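Irari calls for plain rules before robot arms are let loose in homes and hotel rooms

For release Monday

Household robot suppliers should have to show what their machines do near people, bedding and cords before they call them safe, the product safety group Irari said today as it published its position on the draft Truvville code of practice for domestic manipulators.

The draft code, open for comment until the end of July, would let a supplier label a two-armed robot "home ready" on the strength of its own test report. Irari has read the draft twice and is not persuaded.

"The word 'ready' is doing a lot of work in this document," said Gervásio Batista, who wrote the group's submission. "Ready for whom? A healthy adult who knows where the stop button is, or someone's grandmother who has just come in with the washing? The draft doesn't say, and we don't think a label should go on anything until it does."

Irari's main complaint is with the test room. Under the draft, a robot can be assessed in a bare space with hard flooring, fixed lighting and one garment placed at a marked spot. Real bedrooms have carpet, cables, mirrors, lamps and people sitting wherever they happen to be sitting. A machine that passes in the first room has told us very little about the second. 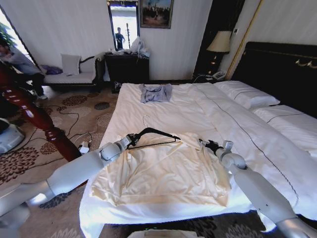 Two robot arms at work on a cream-coloured garment at the foot of a bed, one gripper holding a black clothes hanger. Cables cross the carpet nearby.

Putting a shirt on a hanger sounds harmless, and suppliers like to present it that way. The submission argues that it is a fair test of whether a standard means anything. A hanger has a hook. Fabric slides, bunches and hides whatever is underneath it. Two arms working on the same item can trap a hand between them, and the draft treats each arm as a separate machine with its own force limit. Nowhere does it set a limit for the pair.

The group is asking for 7 changes to the draft. Among them:

Testing in a furnished room, with soft flooring and ordinary clutter left in place.

A combined force limit for any robot that uses more than one arm on the same object.

A stop control that can be reached from either side of the bed, bench or table where the robot is working.

Power and data cables kept out of walkways, or covered, whenever the machine is running.

A public record of failed attempts as well as successful ones, with the supplier's name attached.

Suppliers have said that extra testing will hold back useful products and push up prices. The Genditton assessment centre puts the fee for a furnished-room assessment at $3,440 per model, a cost Irari does not consider a serious barrier for a company planning to sell robots to households.

"We keep hearing that the market will sort it out," said Spyros Stefanou, a spokesperson for Irari. "Maybe it will — after a few people have been hurt. I'd like to see the paperwork first. If the machines are as good as the brochures say, they'll pass and everyone can get on with it."

Mr. Stefanou said the group was not opposed to robots in homes or hotels, and that some of its members would be glad of the help. Its objection is to a label that buyers will read as a promise when the only party checking it is the seller.

Irari also wants the Lu working group, which drafted the code, to publish its minutes. The group asked for them 14 weeks ago and has yet to receive a reply.

The full submission is available on request from the Irari office.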